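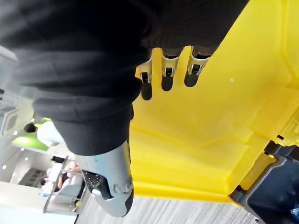
March, 2:20 pm. Tote handling, house rules, second pass

Rewriting the rules sheet before Kadri gets back, the old one was written for the Revov gripper and half of it makes no sense for a hand with fingers.

Sleeve. Goes on before power, not after. Knit has to stop short of the finger joints, metal segments stay exposed so we can see the pins. If it bunches at the wrist, stop and re-seat it. Do not tuck it in with the hand live (I did this on the first day, not proud). Change it when it pills or after 200 cycles.

Totes. Yellow ones only for now. Grip on the rim, never the flat of the lid. Anything with a cracked rim gets taped and goes back to Granström, not back in the stack.

Payload – Kadri Baranauskienė wants 8 kg as the hard limit. I had 14 from the Soreck sheet but thats for the arm, says nothing about the fingers. Going with 8 until somebody shows me a number for the hand.

People. This is the weak bit. Old sheet says "keep clear", clear of what? New wording: nobody inside the taped line while the drives are on, desks included. Operator calls "live" out loud and waits for an answer. Nodding doesn't count. One person has the stop in their hand, and its not the person typing.

Pads and tips: look at them every morning, wipe, write initials in the log. Skipped twice last week, both times me.

Speed while teaching: 20 percent. Was never written down anywhere, everyone just sort of knew.

Still open
- who signs off when Kadri is out
- does the Werkik checklist replace ours or sit on top of it
- carpet. Totes drag on it, so do we ban pushing or allow it slow? Ask
- print teh new sheet, bin the old one by the door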